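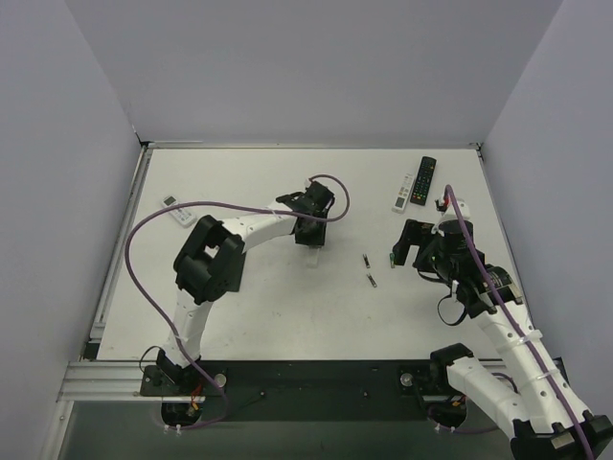 Trovent Bench Gallery: Remotes and Batteries

Trovent is a two-arm teaching bench at the Premine site. A person drives a pair of small leader arms by hand, the arms on the table copy the motion, and the recorder keeps joint positions, gripper opening and camera streams on one clock. This gallery covers the January 2024 session on household remote controls and small batteries. Notes are grouped by subject. Parameter files are on the Munum page.

THE TASK

Remotes and batteries
The long-term task is a battery change done entirely by the arms: bring a remote to the middle, hold it, open the cover, remove the old cell, seat a new one. The session covered only the parts that come before the cover. Operators picked, handed over, turned and set down.

Mixed objects
Light and dark remotes are used together, in different lengths and widths. A slim body tolerates very little error in jaw angle. A wide one tolerates more angle but needs a larger opening, and the jaw then has to come down clear of the buttons.

White remotes on a white top
This is the hardest contrast condition we run. The outline is weak and the policy has to rely on the buttons, the display window and whatever shadow the lamps leave. The black remote is easy by comparison. Both kinds stay in the set.

Batteries
Black and silver cells, plus a green one with a lighter end. They go down at different angles between the grippers. Rolling is the main fault mode. A cell touched off-center by one jaw will travel, and the operator is told to follow it and finish the pick. Recoveries of this kind are kept and tagged.

Reach
A remote near the far left of the table is left-arm work, and one near the right rail is right-arm work. Batteries in the middle can be taken by either arm. The operator chooses, and the choice is recorded by default in the joint data.

THE ARMS

Follower pair
White links, black joints, black grippers, mounted at the near edge of the table and facing the back wall. Both arms are driven in joint space. There is no Cartesian correction between leader and follower, so what the operator's wrist does is what the follower's wrist does, less the lag.

Folded posture
With the forearm turned back over the table the right arm works close to its own base. Leader and follower must match within tolerance before the clutch closes, or the follower will jump. Operators learn to find this posture on the leader with the motors off.

Gripper down
The left gripper pointing at the table is the standard approach for cells. Descend vertically, stop, close, wait for the current to rise, lift. The wait matters more than the speed of descent.

Low side approach
The right gripper is more often brought in low and from the side, with the jaw reaching left across the table. It suits cells that lie close to that arm and it leaves room above for the other wrist. It also puts knuckles and cable near the tabletop, so the height limit in the config is raised a little for these runs.

Handover
One arm holds, the other takes. The giving gripper opens only after the taking gripper has closed and its current has settled. Early takes show operators opening both at once. Those takes were deleted.

CABLES

Purple cable, left arm
Runs from the gripper back to the base with a wide arc of slack over the table. The slack is needed at full wrist rotation. Pulled tighter, the cable loads the wrist joint and the follower trails the leader by a visible amount.

Purple cable, right arm
Strapped to the forearm with a translucent strap and a second, narrower tie. The arch over the gripper bracket has to stay free. A tie too close to the connector will work the plug out over a long day of recording.

Base ties
White cable ties at each base take the strain off the plugs. Check them before the first take. If a tie is replaced, trim the tail flush and turn it away from the operator side.

Exposed wiring
Some orange wire is still uncovered near both bases. Sleeving is on the list for the next rebuild - until then, hands stay behind the black beam while power is on.

THE TABLE

Walls
The gray walls keep the background constant and block foot traffic from the fixed camera. They also reflect more than expected. A matte sheet was tried and gave a small improvement in the white-on-white takes.

Surface
The top picks up specks and smudges on the near half, where the arms do most of their work. It is wiped at the start of a block and then left alone. A policy trained only on a spotless table does poorly on a used one.

Fixed view
The fixed camera does not move between blocks. Its mount was marked at install and the mark is compared at every startup. If it has shifted, the block is labeled with a new calibration number and the old data is left as it was.

TEACHING BY HAND

Leader arms
The leaders have the same joint layout as the followers at a smaller scale. The operator holds a trigger at the end of each one. Trigger travel maps linearly to jaw opening, with a dead zone at the closed end so that a relaxed finger does not drop the object.

Operators
Five people recorded in this session. Each did a practice block first, which is stored separately and excluded from training. Differences between operators are large at the grasp and small everywhere else.

Pace
New operators move too fast in free space and then hesitate above the object. Steady motion throughout is preferred. A pause longer than 2 seconds is flagged by the recorder and the take is reviewed.

Looking at the work
Operators stand behind the arms with a direct view of the table. Screen-only operation was recorded as a separate condition, through the Sikder remote link, with the leader arms in the next room. The grasp phase is slower over the link. Transport is nearly the same.

Remote link
Sikder supplied the link box and the network settings. Added delay stayed low enough that operators stopped correcting for it after the practice block. Dropped packets are filled by holding the last command, and any take with a long hold is rejected automatically.

RECORDING

Takes
93 takes were accepted. Rejected takes are kept on the archive drive with the reason code, and are left out of the download.

Start and end
A take starts with both grippers open and clear of the objects. It ends when the arms are back in the same posture. Operators who stop the recorder while an arm is still moving produce files that train badly at the end of the trajectory.

Layout changes
Remotes and cells are moved between takes by hand. Positions come from a printed list so that people do not drift into placing everything in the same convenient spot, which they will do within an hour if left to it. Angles are free.

Munum
Munum is the in-house recorder. It writes one folder per take, with a text header giving operator number, layout number, control condition and calibration number. Version 5 added separate current traces for the two grippers, and older files can be read with the legacy switch.

Playback check
One take from each block is replayed on the arms with the objects put back at their listed positions. Replay of a battery pick rarely succeeds open loop, given how little placement error it allows. The check is for tracking and timing only.

KNOWN PROBLEMS

Left wrist backlash is higher than on the right arm. It shows up as a small sideways step when the gripper closes on a cell.

Trigger calibration on the right leader drifts during long blocks. Recalibrate at the break.

Layout numbers in the first block are offset by one. The header file in the current download has the correction, and the folder names do not.

Files: take list, layout list, calibration sheets, Munum reader

Back to Trovent bench index
Next gallery: lids and jars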